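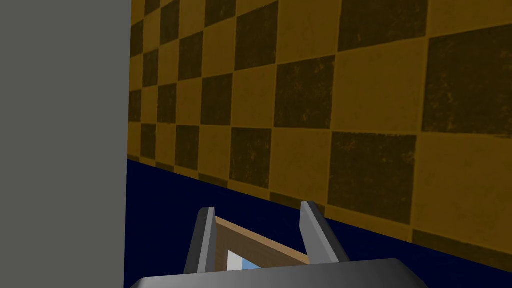

Randomized backgrounds: how much of the Clumunville result should we believe?

The Clumunville group put out a short report in November claiming that a wrist-view policy trained only in simulation gets better at holding flat, framed objects when the walls and floors are given loud, unrelated textures. Several readers sent it to us with some version of "so this is solved." We have now read it twice and we don't think so.

The method is simple enough. Every training episode takes place in a rendered workspace with a new set of surfaces. A wall might be checkered in mustard and dark olive in one episode and something else in the next, with a plain navy floor under it. The gripper stays the same gray. The thinking goes that if the background keeps changing, the policy will stop using it as a cue and pay attention to the fingers and the object between them. People have been doing this for years under various names. What Clumunville adds is a scheduler called Endetti, which picks the next texture according to how badly the policy did on the last batch.

The headline comparison is 444 test episodes, of which the Endetti policy completed 346. That is 78 percent, and a decent number for thin objects that can turn in the jaws. But the test episodes were rendered in the same simulator, with the same lighting model and the same gripper. The textures were held out. Nothing else was. Calling this "transfer to unseen environments," as the abstract does, is generous. A new wallpaper is a pretty small move.

Then there is the baseline. Endetti is compared with training on fixed gray surfaces, which hardly anyone would do today. The comparison we wanted was against plain random sampling from the same texture pool, with no scheduler. It does appear, in an appendix, and it was run with 2 seeds. The curves cross more than once. If you only had that plot to go on, you would have a hard time arguing that the scheduler earns its extra compute.

We also have a question about occlusion. In a wrist view, the palm and fingers can hide a good part of whatever is being held, and large flat panels near the camera can block a lot of the rest. The authors mention this in a sentence and move on. Failures are not broken down by how much of the object was visible, so we can't tell whether the policy is reading the object at all or simply closing at a well-chosen moment. A test with the object removed would have been cheap to run.

Caron, the simulator used throughout, deserves a mention on the plus side. The scene files are posted, they load without a fight, and the texture seeds are recorded. We reran the fixed-gray baseline and got close to the published figure. We could not rerun Endetti itself, as the scheduler code is listed as "coming."

A follow-up on hardware is planned with the Grateo lab. We would like to see random sampling included there as a full baseline, with more seeds than last time. Until those numbers are out, we would keep using plain randomization and save the compute.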